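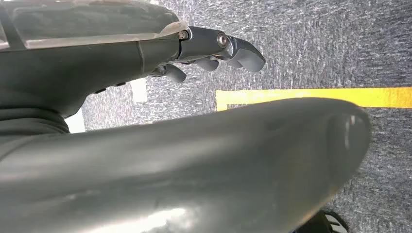

Fingers curled over the practice floor, with the yellow tape behind.

4. Getting the hand ready for a practice run

OK, so you've read sections 1 to 3, you've signed the battery sheet, and now you get to move some fingers. This section covers the hand only. Arm moves are in section 5, and please don't skip ahead, even if the person next to you is already there.

I wrote most of this in April while teaching Bình Mạc how to do it, and Bình caught about half my mistakes. If you catch another one, write it in the margin of the club copy and I'll fix it in the next version. We call the whole rig Cordeiro, and so do all the file names, so that's what you'll be typing.

Before you start

You need two people. One runs the laptop (the driver) and one stands near the hand with the stop button (the spotter). Swap as often as you like, but say it out loud when you swap.

CAUTION: The spotter holds the stop button the whole time. Not on the table, not in a pocket. If you need both hands to tie your shoe, ask the driver to pause first.

You'll also want:
– the small hex key set from the top drawer
– a lint-free cloth
– the club notebook and a pen that works
– the foam block, the softest one we have

4.1 Look it over with the power off

1. Check that the main switch is off and the red tag is hanging on it. If the tag is missing, stop and go find out who took it.

2. Start at the wrist and look along the hand to the fingertips. You want to see the cover sitting flat and nothing caught between the finger links. Carpet fuzz gets in there constantly, so have a good look!

3. Check the bolts at the finger joints. Touch each one with the right hex key and feel for play. If it turns with almost no effort, snug it up and stop as soon as it resists. I over-tightened one my first month and the finger moved like it was stuck in peanut butter until Muammer Taşdemir backed it off for me.

4. Wipe the fingertips with the dry cloth. No spray cleaner, please.

5. Write "hand OK" and your initials in the notebook. If it's not OK, write what you saw, even if you fixed it.

Note: The cover on top stays on. You may be dying to see what's under it (I was), but Aurelia Hollenstein is the only one who opens it, and she'll happily let you watch if you ask.

4.2 Wake it up

1. Make sure everyone except the spotter is back from the work area.

2. Take off the red tag, say "power coming on," and flip the main switch.

3. On the laptop, open the Drurgate control program and pick the profile named cordeiro_practice. There's another one called cordeiro_match that looks almost the same in the list. It's a lot faster. You don't want it yet.

4. Type 2001 in the port box and click Connect. The status light in the corner of the window should go green. If it stays amber, see the trouble list at the end of this section.

5. Click Home Hand. The fingers will open, pause, and then settle into a loose curl. Let them finish before you click anything else – the program does take clicks while it's homing, and it saves them all up and plays them back at you afterward.

4.3 First grip

1. Set Grip Speed to 45. The slider is fiddly, so just type the number.

2. Set Grip Limit to 223. The program will let you go up to 447, and for practice you have no reason to.

3. The spotter sets the foam block where the fingers can reach it, steps back, and says "clear."

4. The driver repeats "clear" and clicks Close.

5. Watch the fingertips. They should all arrive on the foam without shoving it sideways. If the block skates away, open the hand, move the block a little closer to the palm, and try again.

6. Click Open. Do the whole thing again until both of you are bored with it. Then swap jobs and get bored again.

CAUTION: Never place or adjust the block while the driver has a hand on the mouse. Driver, show your hands. It feels silly the first time and then you stop noticing.

CAUTION: Hair tied back, sleeves up, lanyards off. The gaps between the links are small, and they close.

Note: Don't close the hand all the way with nothing in it at high grip limits. The thumb and fingers will press on each other and the program throws a fault. It won't wreck anything at 223, but you'll have to home it all over again.

4.4 If something's off

Light stays amber: Check the port number first. Then check the cable at the laptop end, then at the wrist end with the power off. It's usually the laptop end.

One finger lags behind the others: Open, close, open. If it still lags, power off and go back to step 3 of 4.1.

Clicking noise: Hit stop, power off, tag on. Tell Lourenço Correia, or leave a note in the notebook if he's gone for the day. Please don't try "just one more" to see whether it does it again.

Program freezes: Hit stop before you touch the laptop. Then restart the program and begin again from step 3 of 4.2.

4.5 Shutting down

1. Click Open, then Rest.

2. Say "power going off," flip the switch, and hang the red tag.

3. Put the foam block and hex keys back in the drawer.

4. Write down your grip speed, your grip limit, and anything weird. "Anything weird" can be tiny, too – I love the tiny ones.

Last changed 2026-07-16. Grip limit for practice lowered to match the new card on the drawer.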